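Prerker Teach Station, Two-Arm Bench Model

Home > Teaching equipment > Benches > Prerker Teach Station

The Prerker Teach Station is a bench for recording robot tasks by demonstration. An operator moves the arms by hand or drives them from the Guvus remote handles, and the station saves the motion as a demonstration file.

The bench is sold for assembly and disassembly work on parts with tight clearances. Desktop computer service is the task most of our customers start with: drives, memory modules, processors and their holders.

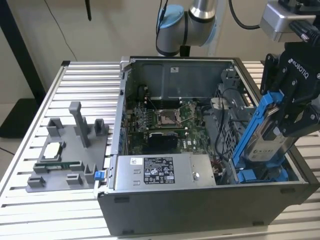
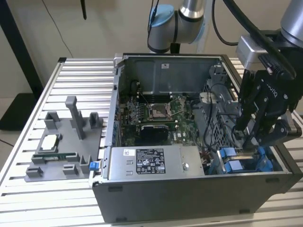
Photos: Hambridge product documentation. Open desktop tower on the slotted table, with the parts fixture to its left.

Teaching modes

Hand guiding: The operator holds the arm near the wrist and moves it through the task. Best for short moves and for setting approach points.

Remote: The operator works from the Guvus handles, one per arm. Use this mode when the gripper has to go down into a case, such as at a drive bay, where a hand on the wrist would block the view.

You can switch modes between steps of one recording. The gripper opening is saved along with the arm position.

Included

2 arm mounts for slotted aluminum table
2 Guvus remote handles
4 table clamps
1 Baran recording license, single bench
Print files for the parts fixture

Arms, grippers and the computer under service are not included. The fixture files can be edited to fit other parts.

Specifications

Storage: 300 demonstrations on the internal drive
Shipping weight: 59 lb
Export: from Baran to a network folder or USB drive

Ordering

Units ship from Hambridge in 4 weeks. Replacement handles and clamps are listed under Spare Parts.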